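Ticket 9115: Embedded pictures drop out when a page is exported to PDF
Product: Sondar page editor
Site: Prellville office
Status: Resolved
Priority: Normal

Reported Monday, 9:05. User exports a page with two pictures to PDF. The text comes through but both pictures are blank boxes. Same page prints fine from the browser. 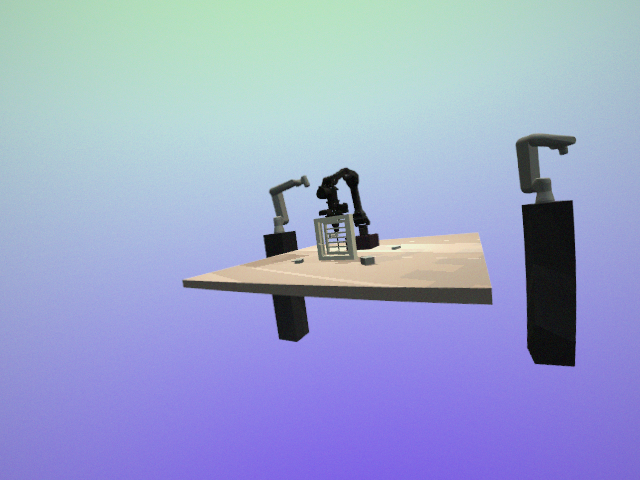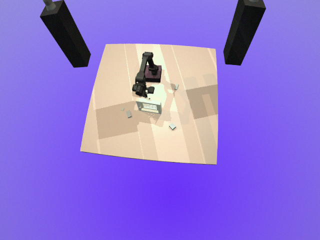

Attachments 1 and 2: rendered views, tabletop platform on a purple-toned gradient background.

9:20 — Exported the same page from a second account. Blank boxes again, so not a profile problem.

9:40 — Cleared the export cache on the Niazi server and tried again. No change.

10:15 — Made a new page with only text and one small logo. Logo exports correctly. Put one of the user's pictures on the same page and that one came out blank.

10:50 — Export log shows "fetch timeout" after 5 seconds for each blank picture. The logo is stored with the page. The user's pictures are on the Tirska file share, and the exporter has to fetch them over the network.

11:30 — Share was asking the exporter to sign in again after the weekend password change. The browser was still using an old session, which explains the good prints.

11:45 — Updated the saved password for the export service and restarted it. Ran 11 test exports, all complete.

User confirmed at 2:10. Old PDFs will not repair themselves — they need to be exported again. Closing.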